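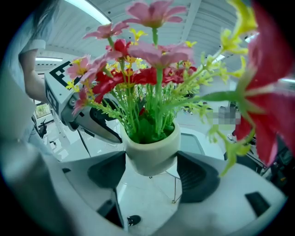
Drustonby Housing Law Library
Product reviews for member organizations

Review: Mollus Possession Notice Builder, second edition
8 Apr 2024

Summary of findings

The Mollus Possession Notice Builder is a document assembly tool for landlords, property managers and legal aid offices that prepare or examine residential notices. The Library tested the second edition on the desktop subscription. It is well suited to offices that handle a steady volume of routine notices. It is less suited to tenant-side advisers, for whom the checking function remains limited. The Library recommends it with reservations, which are set out under the headings that follow.

What the product does

The user answers a series of questions concerning the tenancy, the rent account, the ground relied upon and the intended method of service. The program then produces a notice, a certificate of service and a one-page record of the answers given. A separate function, called Review a Notice, accepts a notice prepared elsewhere and reports on apparent defects.

The publisher supplies a bound handbook with each subscription. The handbook covers the general law of notice, waiver by acceptance of rent, retaliatory conduct and the treatment of subsidized tenancies. It is clearly written, and its index is better than that of the first edition, in which "abandonment" did not appear at all.

How the review was conducted

The Library prepared 27 test files drawn from closed matters, with all identifying details removed. Each file was run through the program and the resulting notice was compared with the one used in the original matter. Two members of the reference staff read every notice independently and then met to settle differences. The publisher was told that a review was in progress but did not see the test files.

Notice drafting

The drafting function is the strongest part of the product. Questions are asked in a sensible order, and the wording is plain enough for an office assistant to follow without supervision. Where an answer closes off a ground, the program says so at once and cites the relevant section of the handbook.

Calculation of notice periods was correct in 20 files on the first attempt. In the remaining 7 the period was wrong because the program had counted a court holiday as a business day. The holiday table can be edited by the user. When it was brought up to date, all of the files calculated correctly. A missed holiday can make a notice defective, and offices should not have to maintain this table themselves. The publisher has stated that an automatic update is planned for September.

The treatment of rent arrears is careful. Late fees, utility charges and rent are entered on separate lines, and the program will not add fees to a demand for rent unless the user confirms that the lease permits it. Partial payments may be entered by date. The program warns that accepting a further payment after service may affect the notice, and it directs the user to the chapter on waiver.

The text of the certificate of service deserves attention. It offers personal delivery, delivery to another adult at the residence, posting and certified mail. It does not provide a field for describing the place where a notice was posted. Service is often contested on exactly that point, and staff had to add the detail by hand each time.

Review a Notice

This function performed unevenly. It found missing signatures, incorrect dates and unstated amounts without difficulty. It did not detect a notice addressed to only one of two joint tenants, although both names appeared on the lease that had been uploaded with it. It also raised no question about a notice served by a party who was neither the owner nor the named agent.

An adviser acting for a tenant would regard both as matters to be checked at the first interview. The report nevertheless ended with the words "No defects found." The Library considers that wording unsafe and has asked that it be changed to "No defects found in the items checked," followed by a list of those items.

Comparison with Odera

Many members already hold a license for Odera, which the Library reviewed under its earlier version. Odera drafts fewer kinds of notice and its questions are more abrupt. Its checking report, however, lists each item tested and each item left untested, and the reader knows where the remaining work lies. Offices that mainly defend possession claims will find Odera the more useful of the two. Offices that mainly issue notices will prefer Mollus.

Records and confidentiality

Completed files are stored on the subscriber's own computer unless online storage is selected during installation. The option is selected by default. Offices with a duty of confidentiality should clear it before entering any client information. The standard subscription allows 1,000 saved files, after which older ones must be exported or deleted.

Support

Three inquiries were sent to the publisher's help desk. Two were answered the same day. The third, concerning a manufactured home on a rented lot, received a reply after six business days, to the effect that such tenancies are outside the scope of the program. The handbook does not mention this exclusion.

Availability

Member organizations may use the program at the reference terminals in the Wulamen reading room during ordinary hours. The handbook is shelved with the landlord and tenant practice guides and may not be borrowed. Requests for a trial subscription should be made directly to the publisher.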